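Stodier College
Minutes of the Spring Meeting of the Faculty and Friends Council
1 March 2022, Lower Library

Present: eleven members of the council, with the Dean's office, the chaplaincy and the Registrar each represented. Apologies were received from the music department, whose choir was on its way home from Wastbridge and had met with snow.

1. Opening

The chair opened with prayer and thanked everyone for coming out on such a raw evening, and thanked the kitchen too, which had sent over soup and the good brown rolls. The minutes of the last meeting were read and approved with one correction: the Latin reading group meets in the Montoya Room and has done so since the fall, although the minutes had put it back in the chapel basement.

2. Great books program

The Dean's office gave a full and very cheerful report on the sophomore seminars. Enrollment in the college stands at 374, and 114 of those students are now in the two-year great books sequence, the most it has ever had. Everyone was glad to hear it, and there was a good deal of happy talk about which authors the sophomores have taken to (Augustine, as ever, and rather more surprisingly Herodotus). The English faculty asked that the seminars be kept small even so. A seminar that grows too large becomes a lecture with the chairs moved, and the council had no wish to see that happen.

It was agreed that the Dean's office would look at opening another section in August and would bring a plan, with rooms and tutors, to the next meeting. The philosophy department offered to lend a tutor for the fall semester only. This was warmly received, and the department was asked to put the offer in writing so that it doesn't get lost over the summer.

There was some discussion of the senior thesis. Several members felt the deadline falls too close to Holy Week, and that students end up either rushing their last chapter or missing the services they most want to attend. Others remembered that the deadline was moved to its present place for good reasons, though there was some difference of opinion as to what those reasons had been. The Registrar will look through the old calendars and report back.

3. Chapel and student life

The chaplaincy reported that morning prayer has been well attended all winter, and that the students themselves asked for a second evening of sung Compline. The chaplaincy was delighted to say yes. The retreat at Wastbridge is nearly full, and 2 places are being held for commuter students, who often hear about these things last. Members who teach commuters were asked to mention it in class.
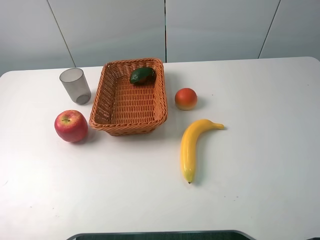 A wicker basket on a white tabletop.

The residence halls reported a quiet and friendly semester. The common room in the older hall needs new lamps, and the students have asked whether the piano might be tuned before the spring recital. Both were agreed without a vote. A longer conversation followed about quiet hours, which the freshmen would like shortened and the seniors would like lengthened. The council felt that the present hours had better stand until the end of the year, and asked the residence staff to thank both groups for writing such courteous letters.

4. Library

The library has now finished cataloging the Curo bequest, which comes to 902 volumes, a great many of them in church history and a fair number in Spanish. The council recorded its thanks to the library staff and to the student workers who gave up part of their Christmas break to help. Books in good condition will go on the open shelves by Easter. The more fragile ones will stay in the reading room and may be asked for at the desk.

The history faculty asked whether duplicates could be offered to students at a small price. The library would rather give them away, and after a pleasant back and forth the council agreed. A table will be set out by the main stairs once the duplicates have been checked against the reserve list.

5. Scholarships

The Friends reported that giving over the winter was steady and that letters have gone out to the graduating classes of past years. Many of the replies came with long and affectionate notes about former teachers, and some of these were read aloud, to everyone's enjoyment. The Friends would like to share a few of them in the spring newsletter and will first ask permission of those who wrote.

The council reaffirmed that scholarship awards should be announced before students have to choose their fall courses. Last year the letters went out late, and some families were left waiting longer than they should have been. The Registrar and the Friends will settle a mailing date between them.

6. Other business

The science faculty asked that the back gate be left open until the evening labs let out. Agreed.

The choir's spring program will include the Byrd Mass for Four Voices. Members are encouraged to bring guests.

7. Closing

The next meeting will be held after Easter, again in the Lower Library, with the date to be sent around by the Dean's office. The meeting closed with the Salve Regina, and those who could stay finished the soup.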